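Is the Lake Town Weekend Worth the Drive?

Every November the regional travel pages rediscover Sturklow, and every November they call it undiscovered. I grew up 70 miles south of the place and have yet to meet a family that hadn't been dragged there.

The pitch is small-town calm. The sign at the edge of town says population 1,197, though on a holiday weekend you'd guess more from the line outside the Ankrah supper club. We waited up to 4 hours for perch – good perch, I'll admit, but it was still perch.

Then there's the Fonari Trail, billed as a hike. It is 11 blocks of sidewalk and a bench. The brochure calls the bench an overlook.
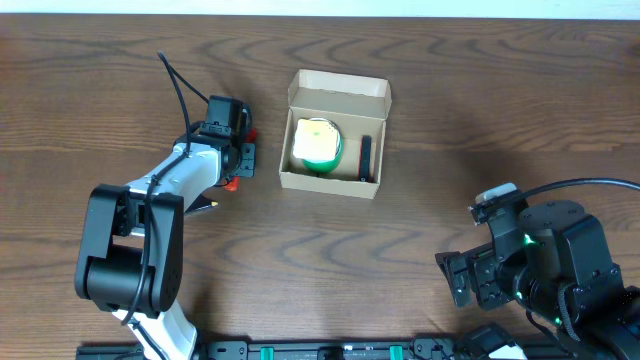 Where the Locals Go Instead

Inent, mostly. It has a smaller lake and a diner that seats you.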